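Household Food Waste Begins on the Table
Opinion
Svitlana Tkachuk
2023-09-12

The Rastesside Home Economics Association has spent the better part of this year asking residents how they store fresh fruit and vegetables. The replies, nearly 300 of them, describe a habit so common that it passes without remark. Produce is carried home, placed in whatever container is at hand, and left there until it is eaten or discarded. In the view of this author, the container deserves more attention than it receives, and so does the quarter of an hour before anything is put into it.

Public advice on food waste has concentrated on the refrigerator. Residents are told which drawer suits lettuce and which shelf suits milk. Much less is said about the fruit that many households keep at room temperature, in a bowl or a box on the kitchen table, where soft and firm items share the same space for days. A ripe pear under two apples will bruise. A mandarin with a soft patch will spoil the one pressed against it. A potato kept in the light will in time turn green, and it has no place in a fruit box at all.

The practice recommended here is an old one. The whole supply is set out on a clean cloth, in daylight, with space between the pieces, and each piece is looked at before it is stored.

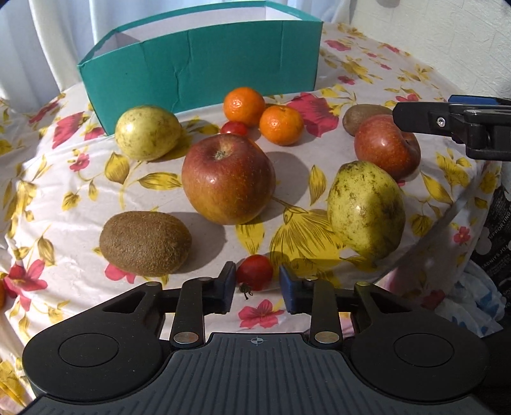 Pears, apples, mandarins, a kiwi and a potato set out on a flowered tablecloth.

Objections to this practice were raised when the Association discussed it in May. Lesia Dovhaniuk, who teaches adult cooking classes at the Nistor Center, argued that working households will not add another task to the end of a shopping trip. Her concern is a fair one, and the Association should not dismiss it. A recommendation that only the retired can follow is of limited public value. It may be answered, however, that the task need not follow the shopping trip. It can be done on any morning of the week, and once it is familiar it takes little longer than wiping down the table.

A second objection concerns equipment. Harnell and other retailers now sell ventilated produce crates, and some residents have asked whether the Association intends to endorse them. It should not. An open cardboard box is adequate for most firm fruit, provided that it is dry, that it is shallow enough for every item to be reached, and that it is replaced when it becomes stained. The order in which it is filled matters a good deal more than its price. Apples may go in first. Mandarins are better placed after them, and small, soft items such as cherry tomatoes should go in last or be kept in a separate dish – they are the first to split under weight. 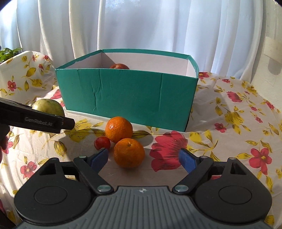 What the Association Should Do

The Association has set aside $4000 for printed guidance in the coming year. The present draft runs to four pages and covers freezing, canning, dry goods and leftovers. Fresh fruit receives one paragraph. This author would ask that the balance be corrected, and that a full page be given to sorting and room-temperature storage, with plain drawings and large type.

A first printing of 1000 copies would be enough to supply the libraries and the Sitik Street market. The text should state clearly which items are to be kept apart and how often a box should be emptied and checked. Once a week is a reasonable standard in cool weather, and twice a week in summer.

Written comments on the draft may be left at the Association's office until the end of the month.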